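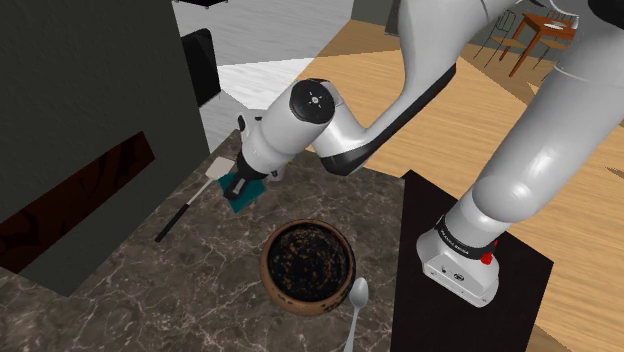 Dá para congelar massa-mãe sem perder a levedura toda?
Costuma dar, se o fermento for alimentado na véspera e congelado em porções pequenas, bem espalmadas. Ao descongelar, contem com duas ou três refeições de farinha até ele voltar a dobrar.

Olá a todos!

Respondo à Efa, que levantou a questão a 22 de fevereiro:

> Efa Meredith escreveu:
> Vou estar fora em maio e não tenho com quem deixar o fermento.
> Tenho 188 g no frasco, a 100% de hidratação, centeio integral.
> Seco ou congelo? Da última vez sequei e ficou muito azedo.

Efa, que bom ver mais alguém no centeio! Eu fazia as duas coisas – secava uma parte em papel vegetal e congelava outra em doses de 20 g. As secas aguentam meses num frasco fechado (as minhas moram atrás do arroz), e as congeladas acordam mais depressa. O azedo passou-me sempre com refeições mais fartas, uma parte de fermento para cinco de farinha, e a cozinha nada quente.

Ontem fiz um pão com 700 g de farinha Smadi, T80, e 44 g de fermento acordado do congelador. Cresceu devagar, a noite inteira, mas que côdea! Vou repetir com metade de Irnent, que bebe mais água.

Alguém já experimentou secar em flocos com farinha por cima? Contem tudo, até os desastres.

Abraços e boas fornadas,
Rhodri Sayce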